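**Ticket: labels printing half an inch too low on the Vadeck in receiving**
Opened by: Mervin Arsenault
Status: open again (sorry!)

Thursday, 7:40 am. OK, so the label printer is at it again. Everything comes out shifted down, so the barcode lands on the gap between labels and the scanner won't read it. It was fine when I left last night. I've already done the off-and-on thing, twice, and I reseated the roll.

8:15. Ran the self-test from the front button and the test label is perfect! Nice and centered. So I'm thinking it's the computer side and the printer itself is fine. Printed from Tallstead again and it's low again. Printed from plain old Notepad and that's low too, so I don't think we can pin this one on Tallstead.

8:50. Beat Aigner called back and had me look at the driver settings. The stock size had gone back to the default 4 x 6, and we use the shorter ones from Cumby. I changed it, hit apply, printed one, and it was good. Printed 33 more for the Anozie order and they were all good. I was ready to close this.

10:20. Nope. Somebody logged in on the other account and the size flipped right back. Beat thinks the setting is saved per user and needs to go in under "printing defaults" instead of "preferences" (two screens that look exactly the same, by the way, whoever designed that). I don't have admin rights on this machine, so I'm stuck until one of you can remote in.

The parts that still need labels are these:
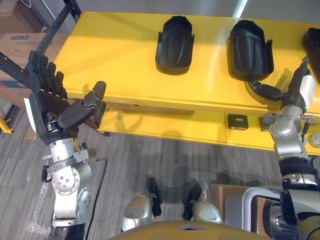
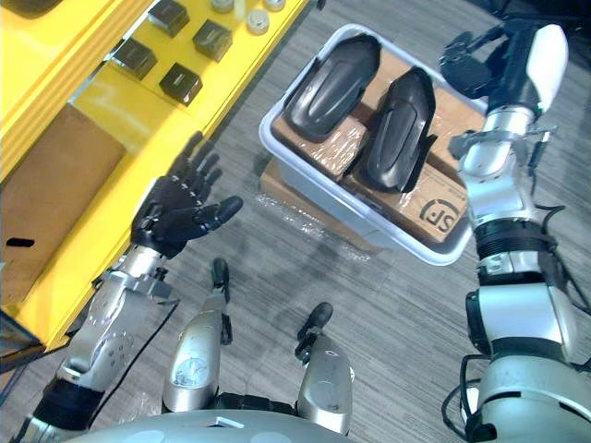

*Black molded pieces, on the yellow table in the first photo and in the white bin in the second.*

11:05. Beat remoted in and set it under printing defaults. Tested from both accounts and it's holding so far. I also rebooted in between, which he didn't ask for, but I wanted to know.

11:30. New wrinkle, and maybe it should be its own ticket? Label 79 of the next batch came out blank, then the printer carried on like nothing happened. I opened the lid and there was a bit of sticky gunk on the gap sensor. Wiped it with one of the alcohol pads, let it dry, ran the calibration (hold feed until it blinks twice), and I haven't had a blank one yet.

Could you leave this open through the afternoon? I've got a roll of 1,000 going on after lunch and I'd like to get through a good chunk of it first. Also, please order more alcohol pads, I used the last one.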